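**Ticket 362 – Pageant scoring: measurements still shown on public contestant profiles**

Status: Resolved, monitoring
Priority: High
Raised by: Nerea Cantero, contestant liaison, Trillenholm
Assigned to: Hugo Barbier

**Reported problem**

Trillenholm dropped height, weight and waist figures from its contestant profiles in March. The fields were switched off in the Pikbridge admin panel, but 17 profiles on the public site still show them. Two contestants have complained. One had her old weight quoted in a gossip column next to a recent swimwear photo.

**Steps to reproduce**

1. Log out, or open a private window.
2. Go to Contestants > Regional finalists.
3. Open any profile created before the change.
4. Scroll to "Statistics". The block should be absent.

**Log**

09:40 – HB. Reproduced on the first profile tried. Not present when logged in as an editor, so the template is correct. Suspected the page cache.

10:15 – HB. Cleared the cache for /contestants/. No change. Response headers show a fresh page, so the old block is being written at build time.

11:05 – HB. Found it. Affected profiles carry a local override, `show_stats: true`, left by the import from the old Tistberg site. The override takes priority over the panel setting. Profiles entered by hand don't have it.

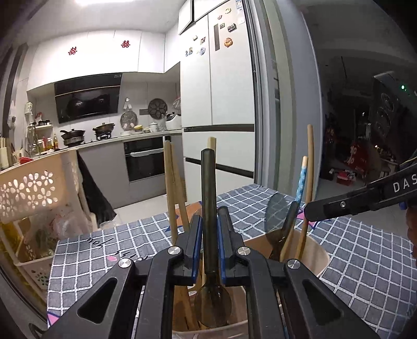

11:30 – Azadeh Bakhtiari. Please don't delete the override by bulk edit. The same import set `show_bio`, and a bulk edit resets both. We lost biographies that way on the staging copy.

12:10 – HB. Agreed. Wrote a script that removes only `show_stats`. Ran it on staging against 900 records: biographies intact, statistics gone.

13:50 – HB. Ran on live. All 17 profiles checked by hand while logged out.

14:20 – NC. Profiles look right from here. The figures still come up in the site search, though.

14:45 – HB. Confirmed. The search index holds its own copy of the text. Full rebuild started, 3,000 entries.

15:35 – HB. Rebuild finished. Searching for "waist" now returns one news article, which is about the rule change itself.

**Outstanding**

- Stored measurements remain in the database, hidden. Maite Quintana to decide whether they are deleted or kept for wardrobe fittings.
- Fallahi still pulls our old data feed for its results app. Feed fields to be removed – AB to agree a time with them first.
- External search engines may show old extracts until they revisit. Removal requests sent for the two complainants' pages.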